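About Clembridge School of Languages

Clembridge School of Languages is an independent school for adult learners, located in the Yorath district. The school offers evening and daytime instruction in Spanish, French, Welsh, Tamil and Portuguese, and enrolls some 400 students each term.

The school was founded by Ieuan Gough, who had taught Welsh at night in a rented room above the Wundura Building. The first class had 31 students. Mr. Gough remained director until his retirement and continues to serve on the Board of Governors.
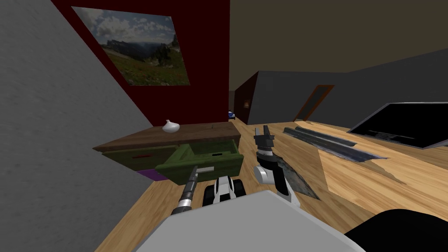
Under the present director, Rezaul Kanagaratnam, the school has added a translation certificate and a reading program for heritage speakers — adults who grew up hearing a language at home but were never taught to write it. Both programs are open to new applicants in February. Placement interviews are held on Wednesday evenings, beginning at 6:30 p.m., and last 20 minutes.

Classes are kept small and are led by teachers with formal training in language instruction. Students receive a written progress report at the middle and end of each term. Those who miss a class may attend the same lesson in another section, subject to space.

The Prisitz Fund, established by former students, provides tuition assistance to learners who would otherwise be unable to enroll. Last year the Fund supported 87 students. Applications are reviewed by the Office of Admissions and are kept confidential.

Admissions | Course Calendar | Tuition and Aid | Contact the School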